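Budgeting for a second arm, sim first or hardware first?

gantrygoose
Posted 6/15/24

Hi all, and thanks in advance for reading a long one. Our little shop finally has money set aside for a two-arm setup, $4,000 for grippers and mounts on top of the arms themselves, and I keep going back and forth. Trenley wants 29 days' lead time and Parisi quoted me 164 a month for the simulator seat. I'd love to spend it all on metal, but my partner says plan it in the simulator first, and I've been poking away at it in the evenings with a house layout. 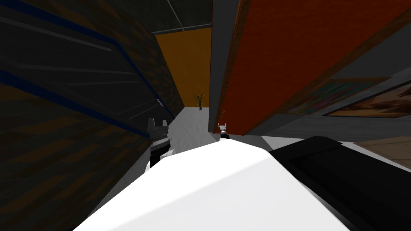 Does the Parisi seat cover both arms or do you pay for each one? One seat covers the whole cell, however many arms you load into it.

mossy_bearing
Oh, I remember this stage so well! I'd pay for the seat, at least for a few months. We bought our mounts in May before checking reach and ended up reordering 5 of them — not a happy phone call with Fondo, though they were very kind about it.

tallpaul_cnc
I'll disagree, with love. Simulated contact never matched our parts, and the subscription just kept rolling along. Buy one good gripper, bolt it down and learn on that.

mossy_bearing
Fair enough on contact, but reach is just geometry, and that's where our money went.

gantrygoose
You're both so helpful. I think I'll take the seat for now and hold the Trenley order. Has anyone dealt with Grellosmont on used mounts?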